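How to Find Out Whether a Machine Could Do Your Laundry Folding (Try It With Two Fingers First)

I get asked all the time when a robot is going to fold the wash, and my answer these days is to hand people a gripper and point them at the bed. You can learn more in one evening of pinching towels than in a month of watching demo videos. I've been doing this with hand-held grippers for a while now, and I finally wrote down how I run it so I can stop retyping it in emails.

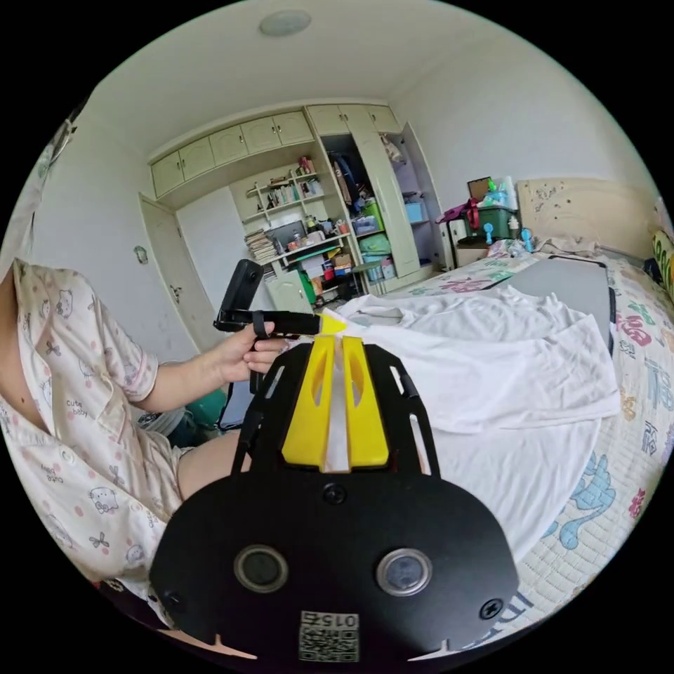
Two yellow fingers and a bed with a quilted spread on it.

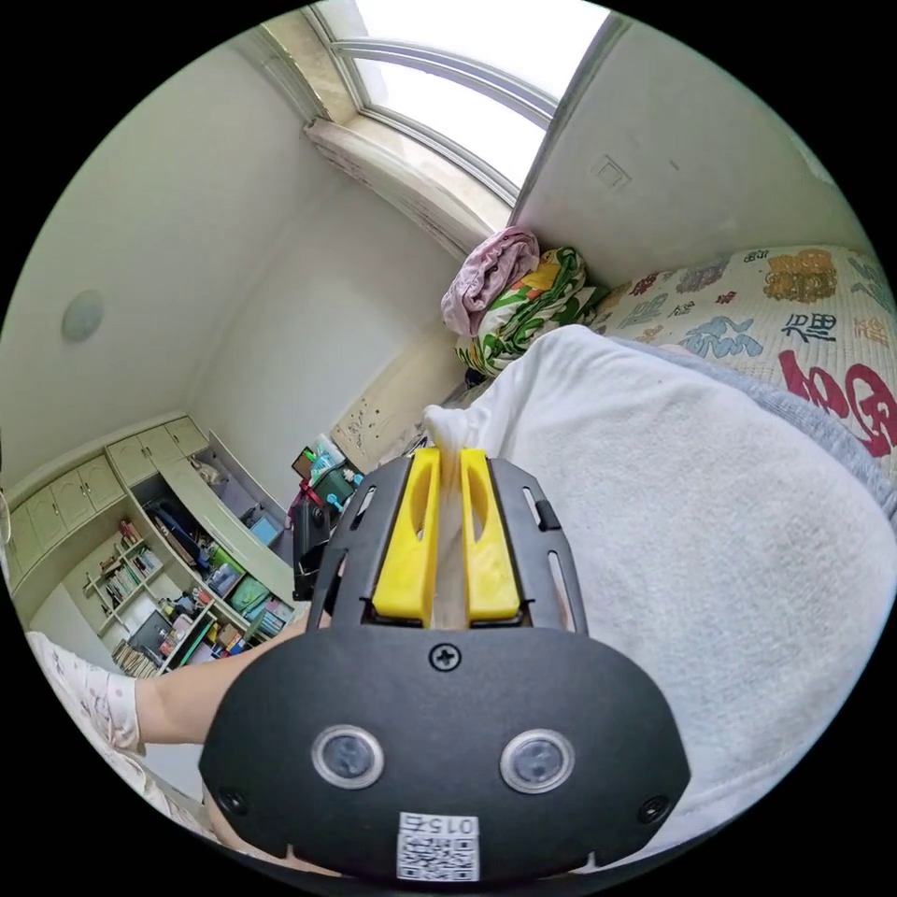

Merja Miettinen wrote in to say that she doesn't buy the whole exercise. A person holding the tool is still a person, she says, with a person's eyes and a person's patience, and whatever gets folded this way tells you about people. She'd like to see the same fingers on an arm, with everyone out of the room, before she gives any machine a passing grade.

Fair enough, and I agree with most of that! But the hand-held test answers a smaller question that comes first: can two stiff fingers do the moves at all? If you can't fold a towel with them, with your own brain running the show, an arm has no chance. So let's go.

What you need

A two-finger gripper you can hold (kitchen tongs with flat tips will do if you just want a taste of it), a bed or a big table, a hand towel, a T-shirt, one pair of socks and something large and floppy like a bath sheet. A timer. Paper for notes.

Step 1. Start with the hand towel, already flat

Lay it out square. Pinch one corner, lift, carry it to the opposite side and let go. Do the whole fold using the gripper only, free hand behind your back. This is the easy one and you should get it in a few tries. Write down how long it takes anyway, you'll want the number later.

Step 2. Now crumple it

Ball the towel up, drop it and try again. Big difference, right? Most of your time goes into finding a corner. The trick I use is to grab anywhere, lift high, and look for the lowest point hanging down. That's very often a corner. Pinch it, let the rest go, and repeat until you've got two neighbors stretched out. Yes, you need a second gripper for that, or you can drag the towel across the bed and let friction act as your other hand. Dragging works better on a quilt than on a slick tabletop, by the way.

Step 3. The T-shirt

Same idea, except corners lie to you. A sleeve hem hangs down just like a bottom hem does. I go for the shoulder seams, and if I end up with a sleeve I put it down and start over. Don't fix a bad grab halfway through, you only make a tighter ball.

Inside-out shirts I count as a fail. I have turned one right side out with grippers exactly once and it took longer than the rest of the basket.

Step 4. Score it

I do 50 grabs per item and mark each one good, bad or double. A double is when you pick up two layers and only wanted one, and thin cotton is terrible for this. Anything under 90 percent good I'd call not ready for a machine, since a single fold takes several grabs and the misses pile up fast. My flat hand towel passes. My crumpled T-shirt doesn't come close.

So can machines do it yet?

Flat towels, the same size every time, on a clear table: I'd say yes, and I'd trust one with a stack of 100 while I went for coffee. Mixed family laundry dumped on a bed in May, when half of it is still winter stuff? No. Socks are a whole separate misery. I've also tried fitted sheets, and I'm leaving them out of this page until I have something useful to say.

If you record your runs, keep the bad grabs too. I threw mine out for the first few weeks and I've regretted it ever since, because the recoveries are the part I most want to look at now.

Next time I'll do hangers, both the plastic ones and those skinny wire ones that tangle if you look at them funny.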